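Floltmont Hand-Held Gripper

Product information and demonstration days

The Floltmont is a hand-held, two-finger gripper for recording manual handling tasks that will later be carried out by a robot arm. It is supplied by Nanayakkara to laboratories, training centers and light assembly plants. The tool may be purchased outright or seen in use at the Gullville showroom before an order is placed.

Demonstrations are given at a standard workbench. Visitors are first shown how the tool is held and how far the fingers should be opened before an approach. They then pick up and set down small household and workshop items under the guidance of a member of staff. Each session lasts 40 minutes, and visitors may bring parts of their own, provided these are clean and free of sharp edges. 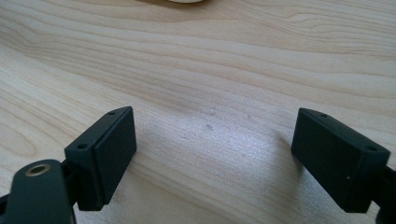

The gripper fingers open over the demonstration table, with a brass-colored bushing in the left arm.

The finger pads are the parts most often asked about during visits. Pads should be inspected before each session and replaced as a pair. Nanayakkara rates one pair for 3,000 closing cycles under normal bench use, with a check of the linkage every 1,000 cycles. Replacement pads are ordered under the Perkby accessories range and are delivered with fitting instructions. Pads from the earlier Perkby series do not fit the current model.

The most recent open day was held at Gullville on August 14, 2024. Irén Kocsis, head of product training, led the morning demonstrations and answered questions on cleaning, storage and operator fatigue. Several visitors requested a longer practice period, and the October program has been extended accordingly. Places at the October sessions are limited and must be reserved in advance.

Included with each unit:
Hand-held gripper with one pair of pads fitted
Spare pair of pads
Carrying case
Printed operator guide

Organizations wishing to arrange a private demonstration should contact the Gullville showroom, stating the number of attendees and the type of parts to be handled. Requests are answered in the order received.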